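Nuketti folding table, one year on

Posted 06/01/2019

Quick one as I'm meant to be packing. Said I'd come back and do a proper review of the Nuketti once we'd had it through a full year, so this is it. Short version: good table, annoying legs, buy it in a sale.

Bought it from Gruber in Prandport, the big shop on the ring road, not the little one by the station. Wanted a table for the back room that could be a desk in the week and seat people for dinner when family come. Pale wood top, wavy grain, folds down at one side. Looked at the Mosik as well, more on that further down. 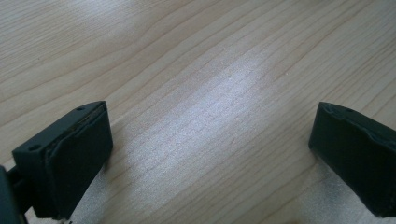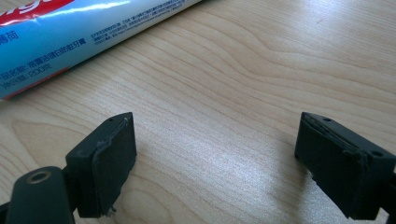

Assembly first. Box is heavy, get help on the stairs. Instructions are all drawings, no words, and drawing 2 has the brackets the wrong way up. I put them on as shown, had to take the lot off and start again. Whole evening gone. Bolts are decent though and they give you spares, plus one of those flimsy bent keys that you should throw straight in the bin. Use a real one.

Legs. Hmm. They swing out on a hinge and there's a catch that's supposed to click. Mine clicks on the left. On the right it sort of thinks about it. If it hasn't gone home properly the table has a wobble, very slight, enough to slop a full cup of tea. You learn to give it a knock with your foot. Rang Gruber in January, waited ages on hold, then got a very pleasant person who posted me a new catch free. New catch is the same. So it's the design I think, or the hole is drilled a bit off. Not going to send a whole table back for that.

Folding it down is easy, one person can do it. Folding it UP with anything on it, no. Obvious maybe but I tried with a laptop.

The finish. This is what most people asked me about after the first post so will try and be useful. It comes oiled. Feels nice, not plasticky, and a spill sits on it for a bit before it soaks in so you've got time to find a cloth. Red wine came off fine. Beetroot did not, there's a faint ring by the fold and I've stopped noticing it. Hot pans, use a mat, I haven't been brave. Marker pen came off with washing up liquid and a lot of swearing.

They say re-oil every six months. I did it once. Bought the Nuketti own oil, stinks, leave a window open overnight and don't plan on eating there the next day. Any furniture oil would do I should think. Rub it in along the grain, leave it, wipe off the extra or it goes tacky. Mine went tacky in one corner becuase I got bored. Took a week to stop sticking to my sleeves.

Only moan on the top is the shine. In the afternoon with the sun round that side you get a glare off it right where you'd want to read. I've turned my chair to the other end. Blind would fix it. Haven't bought a blind.

Size. Seats four comfortably, six if nobody minds elbows. We did six at Christmas with the flap up and the two on the flap end had a leg to fight with, same as any folding table. As a desk it's great, loads of room, I can have the sewing machine out and still get at the keyboard. Sewing machine does make it hum a bit at full speed. Heavy denim, you feel it in the floor.

Right, the Mosik. Tried it in the shop, sat at it for a good while. Cheaper by 100 and the legs are much better, proper solid, no catch at all, they just slide and lock. But the top felt thin and when I leant on the flap it dipped. Didn't like that. Also the colour was a sort of orangey brown, looked fine under shop lights, I'd have hated it at home. If you only want it for a spare room or the odd dinner I'd say get the Mosik and spend the differnce on chairs. For every day use, the Nuketti.

Price, I paid 673 including delivery. It was down from something sillier. Gruber seem to have it on offer every few months so don't pay full. There's a bigger version at 1900 which is madness, same legs! Same catch! Went and checked specially.

Delivery was fine, came when they said, two blokes, wouldn't take the cardboard away. Took me three trips to the tip.

Things I'd change: the catch, felt pads on the feet (buy some, it scratches the floor), and a handle or just a cut-out under the flap so you can grab it. Trapped my thumb more than once.

Would I buy it again, yes, at the sale price. Still looks good, still flat, no splits, and the join at the fold has stayed tight even with the radiator on next to it all winter. I was worried about that one.

Someone asked on the last post about matching chairs. Nuketti do a folding one, sat on it in the shop, too low for this table and hard as anything. Ours are second hand and nothing matches. Also asked, does it fit through a normal door, yes with the legs off, no with the legs on, measure yours first.

Will put the name of the felt pads in the comments when I find the packet.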